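Markau Street Laundry Room: New Hours and a Few Reminders

September 2018

The laundry room in the Markau Street building reopened at the start of the month with new machines, and most of the questions we have had since then are about the same handful of things. The answers are collected in this item so that people in all three buildings can find them.

There are now 4 washers and 4 dryers. The two washers nearest the door are the larger ones and take comforters and bath mats. The others are for regular loads. Please leave the large ones free in the evening if you only have a few shirts to do.

The machines no longer take coins. You need a Dernine card, which you can buy and load at the box on the wall by the folding table. The box takes bills and bank cards but does not give change. If you still have one of the old Etska cards, bring it to the office by the end of November and whatever is left on it will be moved to the new one. After that the old cards can't be read and the balance is gone.

The room is open from six in the morning until eleven at night. The last wash should go in by ten. The lights are on a timer, and the door locks by itself from the outside, so anything left in a dryer at closing stays there until morning.

Several people have asked why their clothes come out of the new dryers too hot or a little smaller. The new machines run hotter than the old ones on the same setting. What used to be medium is now closer to low. Start with low for anything knit, and for sweatshirts and other heavy cotton take them out while the seams are still a bit damp and let them finish on a rack or over the back of a chair. A sweatshirt with a printed design should be washed inside out in cold water. Heat is what makes a print crack and peel, and once it starts there is no fixing it.

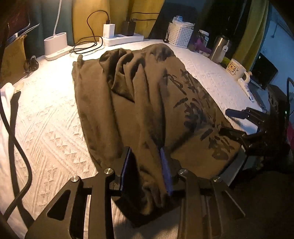
Detergent is the other common problem. The new washers use much less water, and they need less soap to match. Two tablespoons of liquid is enough for a full load. If you see suds on the glass at the end of the cycle, you used too much, and the next person gets some of it. Powder is fine as long as it goes in the drawer and not on top of the clothes. Please don't use the pods that are made for dishwashers. That has happened twice already.

Fabric softener goes in the small compartment on the right side of the drawer. It is better to skip it on towels, which soak up less water after a few rounds of it, and on fleece, which goes flat.

Clean the lint screen before you start a dryer as well as after. The screens pull straight up. A full screen adds a good ten minutes to the drying time and you are paying for those minutes. There is a covered bin for lint beside the sink.

If a machine stops with an error on the display, press the door button once and wait for it to drain. If nothing happens, write the machine number and the error on the sheet by the door and call the Moschos service line posted above it. They have come out the next day each time so far. Refunds go back on your card through the office, so keep the card number handy.

Clothes left in a finished machine may be taken out after 30 minutes and put in one of the baskets on the shelf. Please don't put wet things on the folding table. Anything in the baskets for more than a week goes to the lost and found closet, and what is still there at the end of November will be donated. At the moment the closet holds mostly single socks, some pillowcases and a child's raincoat — come and look if you are missing something.

The new equipment came to over $500 less than planned, and the difference will go toward a second folding table and a drying rack that mounts on the wall. Both should be in before the weather turns cold. The rack will be shared, so bring your own clips and take things down when they are dry.

Cards are sold at the office too, mornings only.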